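# About Bronudeo

We teach robot arms by showing them. A person takes hold of a controller, moves it, and the arm across the room moves the same way, and after enough of that the arm starts to get the idea! Florence Boychuk and Shafiq Akanda started Bronudeo with 2 secondhand arms and a very long extension cord, and we still work out of the same building on Kennedy.

Drawing with a stylus on a tablet, one of the tasks we love most:
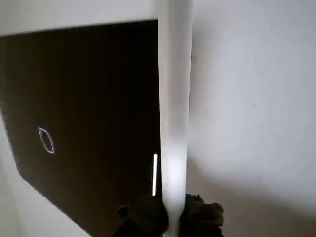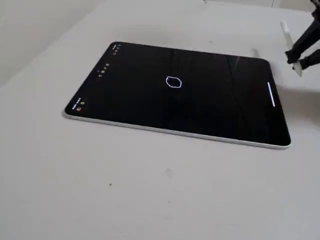
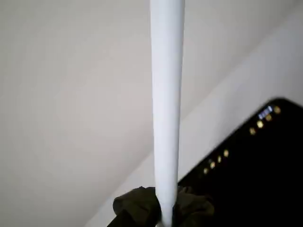
Drawing is a wonderful thing to teach. Everyone on the team can do it, so anyone can sit down and give a demonstration, and yet a loop that closes where it began asks a lot of an arm (and of the person driving it). Press too hard and the pen drags. Hold back and you get no line at all. Kendra Robichaud, our lead operator, has a lovely light touch and trains all our new people, usually starting them on circles before they get anywhere near letters.

## How we work

Every task begins with a person doing it with their own hands, slowly, while the rest of us watch and argue about what matters. Then we move to the controls. For some jobs we drive the arm from a desk; for others we stand beside it and guide it by the wrist, which feels a bit like teaching someone to dance. A drawing task gets 3000 demonstrations before we train on it, and we keep the clumsy ones too, as long as the operator recovered and finished.

Azlan Lubis looks after the recordings and wrote Ollon, the tool we use to play them back and sort them. Seung-woo Pyo builds the controllers. The current one is called Murnalora, and it's the first that fits small hands and big hands equally well, so there's a lot less grumbling at shift change.

## Who we are

There are nine of us now. We've been cooks, a piano tuner, a dental technician and a couple of actual roboticists, and the mix really does help, because people who have spent years working with their hands notice things the rest of us miss.

## Come and see

We hold an open afternoon every June, and visitors get a turn at the controls. Bring the kids, they're usually better at it than we are. If you'd like to come by at another time, or you're thinking of joining us as an operator, call the front desk at extension 2432 and ask for Florence.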